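Acoustic treatment for a small meeting room, hard floor, bare walls
Room Acoustics > Small Rooms > Help and Measurements

saxena_r
Posted 9:14 am
Room is a rectangular box on the second floor, suspended ceiling, drywall on metal studs, hard floor throughout. People on the far end of video calls say speech sounds hollow. I measured with a calibrated mic at three seats and averaged. Decay at 500 Hz is well over what I would accept for speech, and there is a peak at 138 Hz that rings longer than its neighbors.

Budget covers either a ceiling tile swap or wall panels, but not both. The current tiles are the painted mineral type and reflect more than the data sheet suggests. I am leaning toward wall panels from Granudari, 2 inches thick, mounted on the long wall only.

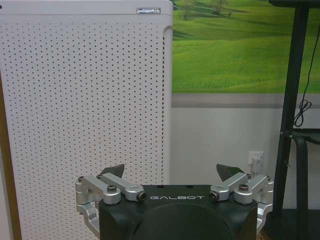 Second floor room, March.

Questions: is one wall enough, and does an air gap behind the panels buy me anything at 138?

lowshelf
Posted 9:52 am
One wall is enough to kill the flutter echo between the long walls. It will not do much for the short pair. Put a third of the panels on a short wall and you will get a more even decay for the same money.

The air gap helps in the low mids. It does very little at 138 with a 2 inch panel. You need depth or a tuned absorber for that.

Siham Benmoussa
Posted 10:20 am
I would do the ceiling first. It is the largest untreated surface and it is close to everyone's head. Wall panels in a meeting room end up behind chairs and coats.

lowshelf
Posted 10:31 am
Disagree. A tile swap raises the average absorption, but the sound that bounces horizontally between parallel walls stays in the room. I have measured rooms with very good ceilings and terrible flutter. The standard decay formula assumes a diffuse field and small rooms don't have one.

saxena_r
Posted 11:05 am
Clapping at seat height gives an obvious zing along the short axis, so the flutter is real. I ran the numbers for a split layout: 9 panels, six on the long wall and three on the short one. Center line of the panels at ear height when seated. Predicted improvement at 1 kHz is good. At 250 Hz it is modest.

A rug is also possible. Facilities would allow one under the table as long as the edges are taped.

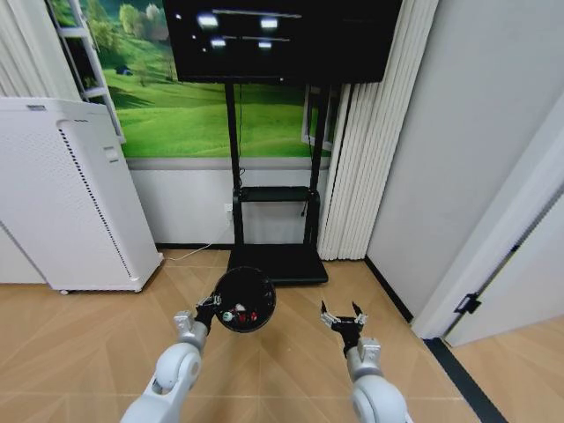 gindov
Posted 11:40 am
Skip the rug, or at least don't count on it. Thin carpet takes out the top end and leaves the mids where they were, so the room gets dull and still sounds boxy. I put 85 square feet of it in a similar room and the 500 Hz figure barely moved. Moving the mic closer to the talkers did more than the carpet.

Siham Benmoussa
Posted 12:02 pm
Agree on the mic. Direct level rises 6 dB each time you halve the distance, and the reverberant level stays about the same. Where is the mic now?

saxena_r
Posted 12:15 pm
At the screen end, under the display. The farthest talker is well outside the critical distance by my math. I can run a cable to the table center, but the table gets moved.

Revised plan. Table mic first, then remeasure with the same three seats. If the decay is still the main complaint, the split layout goes up with a 2 inch gap on furring strips. Granudari quoted 237 per panel with the fabric wrap - too high for what is a wood frame and a mineral wool core.

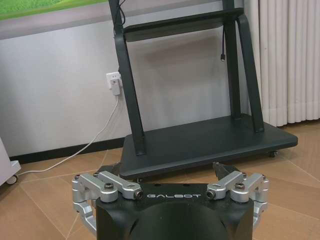
I can build the same thing for less, but the fabric has to pass the building's fire rating and the offcuts I have carry no label. Lellov sells a rated fabric by the yard. I have asked them for the test report and for the airflow resistance figure, as the second one matters just as much for a cover.

lowshelf
Posted 1:27 pm
If you can breathe through it easily it is fine acoustically. The fire report is the one to wait for. Leave the 138 Hz peak alone until the rest is done. Most speech systems roll off below that anyway.

gindov
Posted 1:49 pm
Not all of them do. Check the high-pass setting on the mic processor before assuming it. Mine shipped with it off.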